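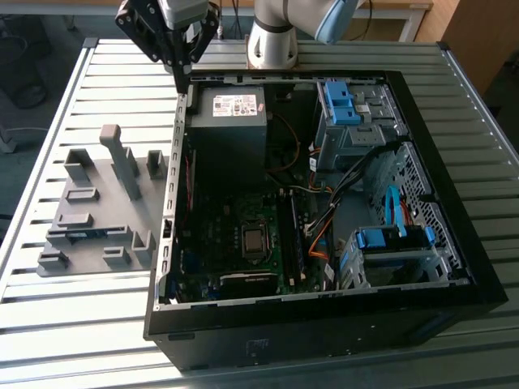 Figure 3. Work cell for the desktop disassembly tasks, with the open tower and the printed parts fixture on the slatted table.

3.2 Collecting the demonstrations

All demonstrations for the Clokness set were gathered in one work cell. The tower lies on its side on an aluminum table with the side panel off, so every part the arm has to reach is open from above. The arm stands behind the table on its own plate. A gray 3D-printed fixture sits to the left of the computer and gives each removed part a known place to go. We tried a plain bin in early pilots, but parts landed at odd angles and the second half of the task, putting them back, could not be shown cleanly.

The set covers 6 tasks. Two deal with memory modules (remove and insert), two with cable connectors, one with the drive latch and one with moving a small part between fixture slots. Each episode starts from a reset state that the operator checks against a printed sheet. The arm is then driven by hand through a leader device until the operator presses a pedal to mark the end. Episodes longer than 300 seconds were stopped and thrown out.

Two operators did the recording, working in sessions that never ran past lunch. Annick Doucette wrote the reset sheet and trained the second operator, who had not used a leader device before. We kept that operator's first sessions in the data. They are slower and have more pauses, and we report results with and without them in Section 5.
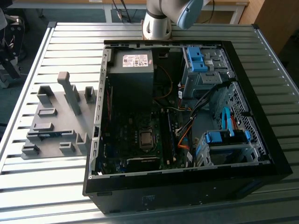 Cables gave us the most trouble. A bundle does not go back to the same shape after it has been pushed aside, and a reset sheet cannot describe where every wire should lie. We settled on a loose rule: connectors must be in the right socket or hanging free as the task requires, and no cable may lie over the memory slots. Anything else was left to vary. A policy trained on the pilot data, where the cables had been tidied with more care, failed often when the bundle shifted by a finger's width, and we did not want to repeat that.

After filtering, 1,259 episodes remained. We removed episodes in which a camera stream dropped, the wrong task label was entered, or the part ended up outside its slot. Failed grasps followed by a successful second try were kept and tagged, as the recovery motion is useful for training. Tags were entered in Imora by the operator right after the episode and checked in January by a person who had not done the recording. Where the two disagreed, the video was watched again and the second tag was used.

We did not change the lighting or the position of the table during collection. This limits what can be said about transfer to other cells, a point we return to in Section 6.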